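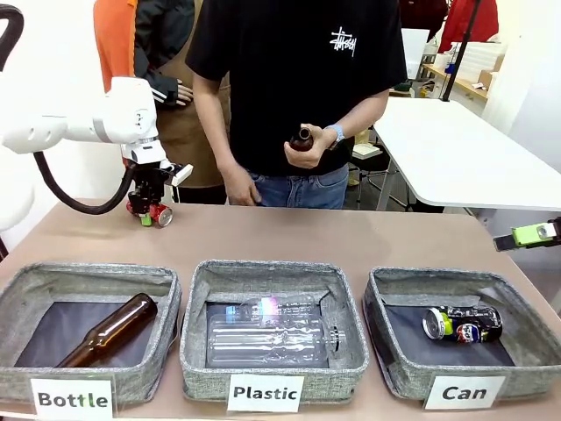 Wenel Shared-Table Kit
Good practice pack for two-arm sorting benches
Made by Bonsu, Stoltbridge

We love a robot demo that people can walk right up to! Sorting drinks containers is one of the best, because everyone gets it in a second: bottle, plastic, can, each to its own bin. The Wenel kit is the set of cards, floor tape and check sheets we wished we'd had when we started running ours with visitors standing at the table.

What you get
2 laminated rule cards, one for the operator and one for guests
147 label cards in large black type, blanks included
Floor and table tape for marking reach limits
A pad of 200 pre-start check sheets
Binder with the house rules, December 2018 edition

The house rules, in short
One operator, one stop button, within arm's reach the whole time.
Guests hand items over only when the operator calls it. Hands stay outside the tape while either arm is moving.
Treat glass as its own job. Slow the arm down, lower the bottle all the way, and let go at the bottom of the bin.
Labels face the guests, and they match the names in the program (you'd be amazed how often they don't).
Tie back loose cables before the first run and look again after lunch.
Long straps, lanyards and open sleeves get tucked in.

Eetu Mustonen wrote the first version for our open days in Rirnside, and Tibor Kerekes rebuilt the check sheet in July so it fits on a single side. It takes around two minutes to fill in, pen included!

The pack sits alongside your own risk assessment and the arm maker's manual, and it doesn't replace either one. Refill pads and blank cards are sold separately.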